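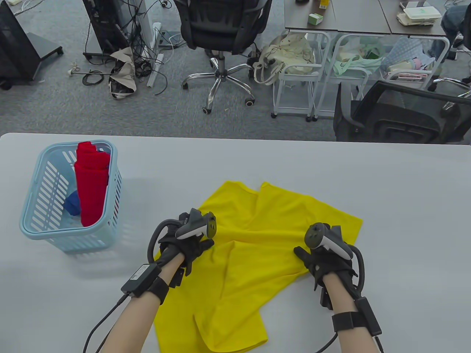 Slide 1. Yellow cloth on a white table.

Speaker notes - Jayson Tan, Brenoscombe textile recovery forum, 1st December

Acknowledge the hosts and thank Dudico for the use of the hall. Keep the introduction under a minute.

The council's kerbside trial began in August and covered 570 households in Brenoscombe. Residents were given one bag for clothing and household linen, collected every second week. Participation reached 38 per cent by the third collection. Pause for the chart.

Sorting was contracted to Risari. Garments are graded for resale, fibre recovery or disposal. Cotton of a single colour is the easiest to place with a buyer. Blended fabrics remain difficult, and the council has no local outlet for them at present.

Costs. Refer members to page 6 of the handout. Transport to the Temba depot is the largest item - larger than sorting - and will rise if the service is extended to the outer suburbs before a second vehicle is available.

Recommendations to be read in full. The trial should continue for a further five months, the bag should carry clearer labelling about shoes and wet items, and the contract should be put to open tender at the end of that period.

Questions to be taken after the next speaker. Figures on contamination are still being checked and should not be quoted.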